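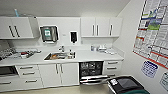 Armarios altos de color blanco y, entre ellos, el dispensador de toallas de papel.

Grurnico estrena en Urnham su colección de tocados de invierno para novias

Las novias que se casan en los meses fríos están de enhorabuena. La firma de complementos nupciales Grurnico presentó el lunes 23 de septiembre en Urnham su primera colección pensada de principio a fin para bodas de invierno, y hay que decirlo ya: es una preciosidad. Se llama Dumlao y reúne 58 piezas entre peinetas, diademas, horquillas sueltas, coronas bajas y unas guirnaldas flexibles que se enredan en el recogido y aguantan hasta el último baile.

Hasta ahora, quien se casaba en diciembre tenía que conformarse casi siempre con flores de tela en tonos primaverales o con la tiara de toda la vida. Dumlao va por otro camino. Hay hojas de acebo en metal envejecido, ramitas cubiertas de perlas diminutas, estrellas de hilo plateado y un terciopelo verde oscuro que en melenas castañas queda de maravilla. También hay sitio para las novias más discretas, con nueve modelos lisos, sin pedrería, pensados para llevar con velo corto o con capucha (¡sí, las capas con capucha vuelven con fuerza!).

La pieza estrella de la presentación fue una guirnalda larga que puede colocarse de tres maneras: rodeando un moño bajo, cruzada sobre una trenza o suelta sobre ondas al agua. En el taller la han montado sobre un alambre muy fino forrado de seda, para que no tire del pelo ni deje marca cuando la novia quiera cambiar de peinado a mitad de la fiesta. Durante la tarde se vio puesta en melenas lisas, rizadas y hasta en un corte a la altura de la barbilla, y en todas lucía distinta.

Otro acierto es la línea Stater, incluida dentro de la colección y dirigida a las invitadas y damas de honor. Son peinetas pequeñas y pasadores en parejas, con los mismos motivos que las piezas grandes pero en versión sencilla, de modo que el cortejo puede ir conjuntado sin que parezca un uniforme. Se venden sueltos o en estuche, y las novias podrán encargar que se grabe una inicial en el reverso.

Para quienes prefieren ver y tocar antes de decidirse, Grurnico abrirá su taller de Urnham con cita previa. Las pruebas duran una hora y conviene llegar con el pelo limpio y seco, sin espuma ni laca, y llevar una foto del escote del vestido — la espalda también cuenta, sobre todo si el recogido es bajo. Quien tenga el velo en casa puede llevarlo. El equipo de peluquería propone dos o tres colocaciones y apunta la elegida en una ficha que la novia se lleva para su peluquera.

De cada encargo a medida se hace primero una prueba en latón sin baño, y solo después se pasa al acabado definitivo en plata, oro claro o cobre rosado. Las reservas para bodas de diciembre ya están abiertas y la firma recomienda no dejarlas para el final, sobre todo en el caso de las coronas, que llevan más horas de trabajo a mano. La tirada inicial es de 1.000 piezas, contando todos los modelos, y no está previsto repetir los de terciopelo.

Los modelos de catálogo pueden probarse también sin cita los sábados por la mañana, en el mostrador de la entrada. Quien compre allí la guirnalda larga recibirá, además, un estuche rígido para guardarla después de la boda.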